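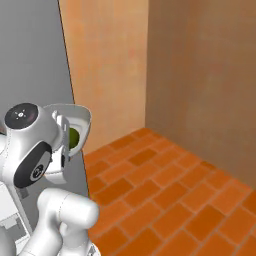
What is this blog for, then?

It's where I write about what goes on at Prillby Town Council, and now and again the district council above it when they do something that lands on our doorstep. I go to the meetings, I read the papers, and I moan when the papers turn up late.

Filed under: About, Prillby, Local Democracy, FAQs

Are you a member of a party?

Not any more. I was for a good few years and let it lapse after the row over the Flundine Road car park. I've voted for 3 different parties since I moved here and been let down by all of them, so please stop emailing to ask which one is paying me.

How much does the town council cost me?

Your share is called the precept and it's on your council tax bill, on its own line. For a Band D home this year it comes to £49. Whether you think that's good value depends a lot on whether you use the swimming baths (I do, so I'm biased).

Can I go to meetings?

Yes, and please do! Full council starts at 7pm in the old library and there's a public bit at the beginning where you get 2 minutes to say your piece. You don't have to book. Sit near the front though – the microphones are hopeless and half of them mumble.

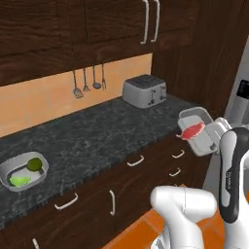 If you'd sooner not speak in public, write to the clerk before the meeting and ask for your letter to be noted. It'll show up in the minutes, usually as one very short line, but it'll be there.

What happened with the Cerell contract?

Long story. Cerell got the grass cutting and the bins, the verges went uncut until April, and 2200 of us signed a petition asking for it to go back out to tender. The council "received" the petition, and has been receiving it ever since. I've asked for the penalty clauses and I'll post them when I get them.

Why do you delete comments?

Mostly I don't. Swearing is fine, I do plenty myself. What goes is anything about a councillor's family, anything that could get me sued, and adverts for loft insulation.

Will you stand for election?

Ask me again in spring. My other half has views on this.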